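The Shirt That Wants You to Think It Has Been Somewhere

6 Apr 2021

The jacket costs $544. It has a faded collar, a frayed cuff and a small patch on the elbow, and according to the tag it has never been worn by anyone. The label, Lanivitz, calls this finish "field memory." I asked a sales clerk what field. She said she thought it was more of a mood.

Military surplus used to be the cheapest way to get dressed. You went to a store that smelled like canvas and mothballs, dug through a bin, and came home with pants that would outlive your car. In January I went back to the one I used as a student, on the same block as the bus station. It now sells candles.

What has replaced it is a new kind of surplus that was never surplus to anything. Brosora, which sells only online, drops a run of 500 pieces every few weeks under the word "recovered." Recovered from where? Its website says "archives." I wrote twice to ask which archives and got back a discount code both times.

Giang Võ has been mending and reselling old uniforms for most of her working life, and she has little patience for any of it. Her shop, Dương, is one long room with a cutting table at the back. She told me she can usually spot a fake by the seams before she looks at the print.

"They copy the stripes because the stripes are what people photograph," she said. "Then you turn it inside out and it's a bathrobe."
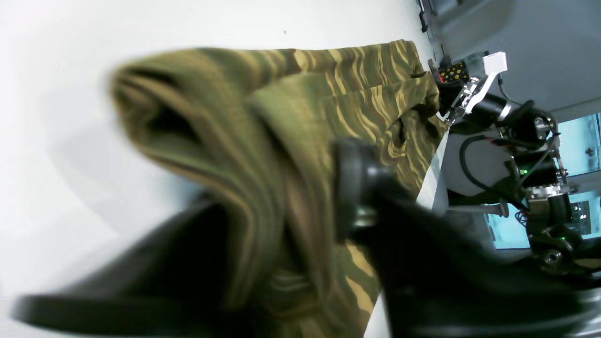 Tan, brown and black striping on olive green.

Tiger-type patterns like these are the ones the trend loves most, and the ones with the muddiest paperwork. Many were sewn in small shops, in batches, with no two dye lots quite alike. Collectors argue about them for years. That makes them perfect for a company that wants a good story and no follow-up questions.

I don't much care if people wear camouflage to brunch. Clothes drift. The trench coat did, and so did the pea coat. My complaint is with the price of the pretending. Gukska, another of the new labels, charges up to $100 extra for what it calls hand aging. I asked whose hands. The answer was a paragraph about craft -- and the hands never came up.

Võ sold me a plain olive shirt with someone's laundry number inked inside the neck. One button doesn't match. She wanted to replace it and I told her to leave it, then felt foolish all the way to the train, having just paid for a little field memory of my own.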